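手套的折法

文／Pei-shan Shek
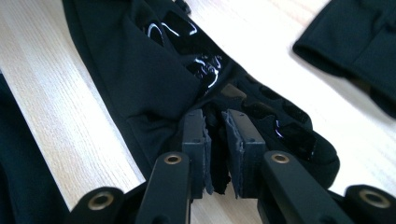

浅色木桌上的一只黑手套，哑光弹力布面，背侧与手指上缀着发亮的胶质贴片。

入冬前我一定要做的事，是把家里的手套全部倒在餐桌上。围巾可以晚点收，靴子可以再穿几周，手套不行，手套一旦塞进抽屉深处就会互相咬住，等到真要用的早晨，你只摸得到左手。

我喜欢手套喜欢得有点过分，这一点朋友们都知道。骑车的、园艺的、洗碗的、滑雪的，还有一双皮的，外婆留下来，我戴不进去，每年照样拿出来擦一遍油。它们是衣柜里最像人的东西，脱下来还带着手的样子，指头微微弯着，像刚放下什么。围巾就没有这种本事。

今年的主角是弹力手套。这类手套这几年做得真是好！布薄，贴手，手背和手指上加一块块胶质的凸起，灯一照，亮的地方像刚上过漆，哑的地方把光全吃进去。同样是黑，放在一起能看出好几种。我在Curnum杂货铺的架子前站了很久，店员大概以为我要投诉，其实我只是在看那些胶片的边缘怎么收。贵的那双三千九百多，我没舍得，标价牌上写得清清楚楚：3,947。我买了旁边那双，77块，戴到现在，非常满意。

不过弹力手套有个麻烦，就是难折。毛线手套随便一卷，自己会乖；皮手套硬挺，叠着放就行。弹力布夹了胶片，软的地方太软，硬的地方又不肯弯，你把指头折过来，一松手它又慢慢舒开，袖口那一截还会拱起一个大褶子。我以前的办法是把一只塞进另一只，翻成一个球，像袜子那样。千万别学我！袖口会被撑松，胶片也容易压出折痕，有一双的手背后来就起了皮，我心疼了整个春天。

后来是Rerik的老板娘教了我一个法子。Rerik是我家附近的一间修补铺，主要改裤脚，也修拉链，墙角有个玻璃柜摆满了单只手套，都是客人落下的。她折手套的动作很快，我让她重来了三遍才看明白。

先把手套手背朝上平放，从袖口往指尖顺一遍，用手掌，别用指甲。这一步是为了让布里的褶子跑出来。弹力布的褶子喜欢聚在手腕旁边，顺不开的时候，不要按着硬推，捏起一小撮布，轻轻提一下，放下，再顺。提的时候只提布，避开胶片。这个动作看着没什么，做起来却很上瘾，布面一下子就松了。

接着把拇指往掌心收，贴着掌根放平。四根指头并拢，不用折。很多人（包括从前的我）总想把手套折成方块，好像不方就不算收好，可是有胶片的手套，指头那一段最好就让它直着。要折的只有袖口：往手背方向翻一次，翻到胶片的边上停住。另一只照做，两只手背朝外、掌心相对，合在一起，像一个人在拜托什么事。

收在哪里也讲究。抽屉当然可以，但我更喜欢文件架，就是办公桌上放信件的那种，一格一双，竖着插进去。我用的是Promia的旧款，铁丝细，格子窄，原先装水电单，后来水电单都改成电子的了，架子空了半年，差点被我送人。现在它站在玄关，手套一双双露着指尖，出门时抽一双就走。家里小孩也找得到自己的，这在以前简直不可想象。

洗的事也顺便讲讲。弹力手套我用冷水手洗，洗衣液挤一点点，戴在手上搓，像洗手一样，洗完从指尖往袖口挤水，切忌拧。晾的时候袖口朝下，挂在通风的地方，不要晒。有读者二月来信问能不能放暖气上，我回信说可以试试旧的那双，结果她真的试了，胶片粘在一起，撕开时掉了一块。这件事我有责任，在这里再道一次歉。

Cheung是我们编辑部的摄影，他骑车上班，手套换得比谁都勤。他对我这一套本来嗤之以鼻，说手套嘛，扔车筐里就好。上周他来我家吃饭，看见玄关的架子，一声不吭，抽出来看了看，又插回去，插反了。临走问我架子哪里还有卖。

还有一件小东西值得推荐，就是旧毛巾。剪成手掌大小，收换季手套时在两只中间夹一片，胶面对着胶面的那种尤其需要，可以防粘。用旧毛巾就够了，越旧越软，剪坏了也不可惜。我剪的时候一高兴，把一条还好好的浴巾也剪了，现在家里的毛巾片多得可以再开一家铺子。

至于落单的手套，我一直留着。擦百叶窗很好用，套在手上，一片一片捋过去，带胶片的那面朝外可以抓住灰团，布面收尾。也可以拿来拧果酱瓶盖，省得再去找那条橡皮垫。外婆那双皮手套今年也擦过了，拇指根的线松了一小段，下周拿去Rerik，顺便看看那个玻璃柜里有没有我的。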